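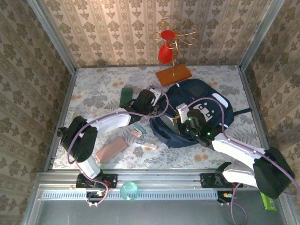 Hornstead Culinary Institute is pleased to announce the appointment of Shuzhen Cheng as Director of Banquet and Event Dining, effective at the start of the October term. Chef Cheng will oversee the student-run dining room, the institute's catering program and the evening courses in menu planning.

Chef Cheng joins Hornstead from Jovetti, where she was executive chef for private events and supervised a kitchen staff of 109. Her menus there drew on the regional cooking of northern Italy and on the noodle and dumpling traditions she learned as a child in her grandmother's kitchen. Her braised short rib with black vinegar and soft polenta remained on the Jovetti banquet menu for eight years and will appear on the opening menu of the student dining room this fall.

Before her time at Jovetti, she trained under the pastry team at Intarasuk, a family-owned restaurant and bakery known for its coconut custards and layered rice cakes. She has often credited that period with teaching her how to plan large orders. "A dessert for two people and a dessert for two hundred are different recipes," she told students during her visit to campus in the spring. "The oven behaves differently, the timing changes, and the sugar has to be weighed again from the beginning."

In her new position, Chef Cheng will introduce a two-part course in banquet service. The first part covers costing, purchasing and the writing of production schedules. The second places students in the kitchen for full-service dinners, with each student rotating through the cold station, the hot line, pastry and expediting. Students who entered the program before this term may enroll with the approval of their advisor.

The institute has also renewed its agreement with Ternance, which supplies produce and dry goods to the teaching kitchens. Under the new terms, deliveries will arrive at 6:30 a.m. on class days – an hour earlier than last year – so that morning sections can begin their prep work on time. Instructors should submit standing orders to the purchasing office before the start of each month. Special orders for fish and shellfish require separate notice.

The catering program served 3041 meals during the past academic year, including the alumni supper and the spring graduation luncheon. Requests for the coming year are now being accepted from campus departments and local organizations. Menus may be adjusted for dietary needs, and tastings can be scheduled once a date has been confirmed.

A reception to welcome Chef Cheng will be held in the main dining room at 5 p.m. on the first day of term. Second-year students will prepare the food under her direction. Faculty, staff and alumni are invited to attend, and replies should be sent to the events office.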